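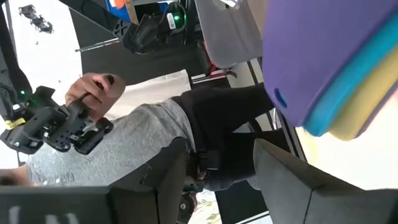

Değirmenci wrote under my last post to ask why anyone would bother collecting by hand when a simulator can spit out a million tries overnight, and whether we were just being stubborn. Fair question! I typed three different answers in the comment box and deleted them all, so now you get a whole post.

Short version: we did try the simulator. For rigid blocks it was fine. For anything that rubs, wobbles or wedges itself against its neighbor, the policy came out very confident and very bad. The first time we ran it for real it pushed so hard on a toy that the wrist faulted, and then I spent the rest of the afternoon reading forum threads about torque limits.

So since July we've been doing it the slow way. We call the set Markik (long story, involves a typo in a folder name) and the goal is 100 clean episodes per task. I'm at 34 on the current one. An episode is clean if the grasp holds, the object ends up where the task card says, and I didn't stop halfway through to think. That last rule is the one that kills me. If I hesitate, the model learns to hesitate, and you end up with an arm that drifts up to a toy and just sort of hangs there. I threw out 8 episodes in one morning for exactly that.

A few things I do differently now. I change the starting position every single time, even when I'm tired and it would be so much easier to put the thing back where it was. I keep some of the ugly recoveries (a slip, then a second grab that works) but tag them separately, so we can train with and without them. And I write the note right away, before the next reset — my memory is good for maybe two episodes.

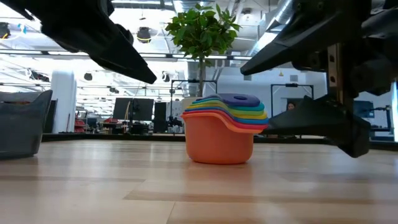
The other thing is lighting. We record in the morning and again after 4 if we can, and I used to think of that as a nuisance. Then we trained one checkpoint on morning data only and it fell apart by late afternoon, so now the time of day goes in the log too.

Next up is retraining from scratch with the recoveries mixed in. Banitz is the name of that branch if you follow the repo. Flastomwood, the old one, is frozen, so please stop opening issues against it (I still love you). I'll post the numbers when I have both runs, good or bad.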